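Nermin Yazıcı
July 30, 2021

1/ Budget thread for the second bench cell at Saltstead. Prakash Lobo wants a number by Monday and I would like the reasoning written down somewhere other than my notebook.

2/ Cell in simulation, same layout we intend to buy: one arm, parallel gripper, perforated top, two baskets.
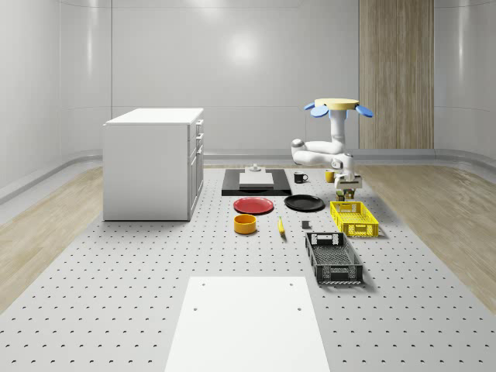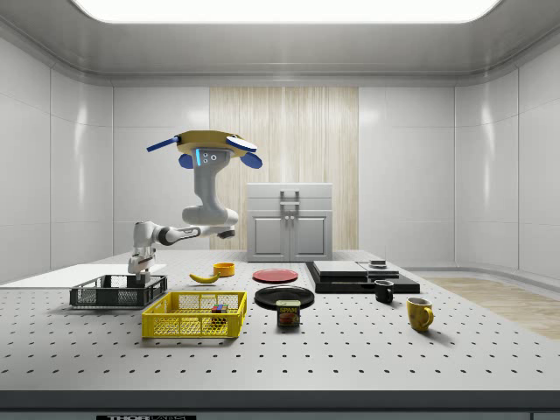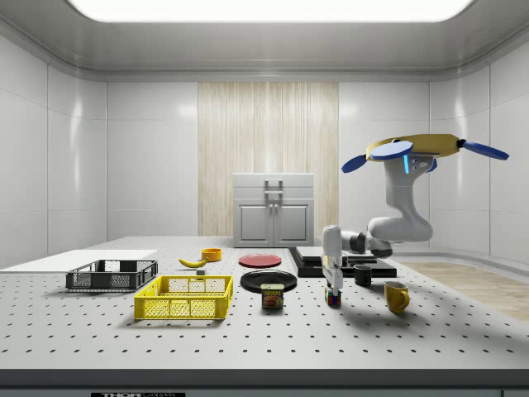
3/ Table
Perforated top stays. Harju quote 1,865 for the size we want, delivery extra. A plain top is cheaper, but every fixture then needs its own clamps, and we move fixtures most weeks.

4/ Arm
Not in this year's capital line. Brosar will lease with service included. Minimum term is 20 months, which runs past the end of the grant. So-ying Fung is asking whether the last stretch can go on the department code.

5/ Gripper
Parallel, two fingers. Ceiling for this line is 4,000 including the coupling and one spare set of fingers. A mug and a flat plate are very different grasps, so please don't approve a quote on payload alone.

6/ Consumables
Baskets, crockery, tins, plastic fruit. Small money, but it was left out last April and ended up on Ifeanyi Ibrahim's own card. It gets its own row this time. Buy 4 of each basket, same supplier, same mould.

7/ Simulation
No new licence needed. Hema Rajan has the Lomo seats until spring. Object dimensions in the model must be checked against whatever we buy, before the order for fingers goes in.

8/ Still open: electrical work, guarding, floor loading. I have no figures for any of these. If you have had guarding quoted recently for a cell this size, send me the total and the lead time.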